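The Night Ferry to Keris

Capucine Deschamps had 700 in cash and a ticket for the ten o'clock boat. The ticket office at Brolia had closed at 9, so she waited on her suitcase and read her aunt's letter again. The house was hers if she wanted it. The roof was bad on the north side. The key was with the baker.

She had not been to Keris since she was a girl. She remembered the bread and a dog named Drillar.

The boat came in late. A man in a wool cap took her bag and asked if she was staying long.

"Until January," she said.

By morning she had the key. She put the letter down in the front room, found paper, and wrote to her brother that he could keep the apartment.
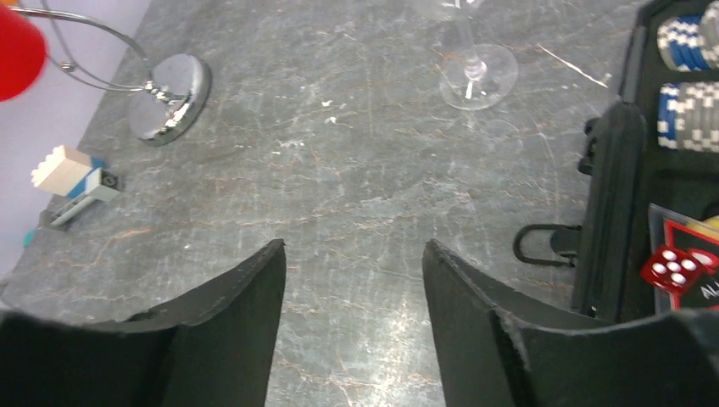

The red lamp and the stone-look tabletop.

She walked down to mail it before the rain started.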